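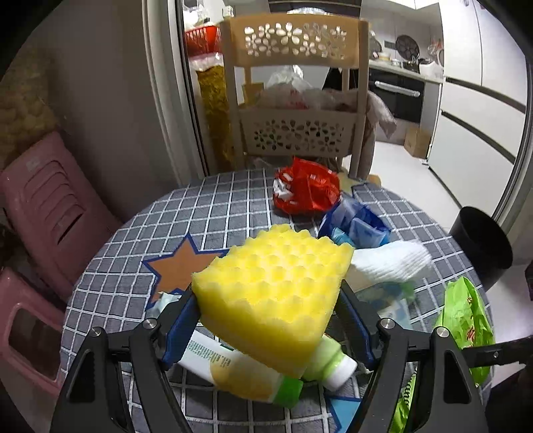 Birkness Land Management is hiring a seasonal property technician for a 1,536-acre timber and recreation tract on the north side of Birkness Lake. The technician maintains boundary markers, gates and gravel roads, and prepares the guest cabin between lease groups. Cabin work covers the kitchen, bath and screened porch; sponges, cloths and bottled cleaning products are supplied. The position reports to the tract manager, Uthai Chaiyaporn.

Requirements: valid driver's license, chainsaw experience, ability to read a survey plat and lift up to 277 lbs with a two-person crew. Knowledge of food plots and prescribed burning is useful.

Term: 3 months, renewable in January. Housing is not provided.

Send a resume and two references to Pornthip Intarasuk, Birkness office, Suite 213. Applications close June 8, 2026.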